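How to Pack for a Long Weekend in One Small Bag

My sister-in-law Delali Ackah has been after me to write this up ever since our trip to Gultadwood, when I turned up with a backpack and everybody else had wheels. So let's get to it, and pour yourself some coffee first!

Start the night before, if you can manage it. Spread everything out on the bed where you can look at it all at once, and then walk away for a bit. Go feed the cat. When you come back, you'll spot the third sweater right away (there's always a third sweater).

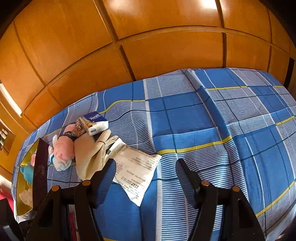

Next come the rolls. Fold each shirt in half the long way, tuck in the sleeves, and roll from the collar down, nice and snug. Jeans go at the bottom of the bag, shirts on top of those, and socks get stuffed into your spare shoes.

Liquids go in last, in a zip bag, right up by the opening. I learned that one after a shampoo bottle and I had a disagreement in January.

Wear your heaviest shoes and your coat on the trip. If the zipper still won't close, take out one pair of pants and try again.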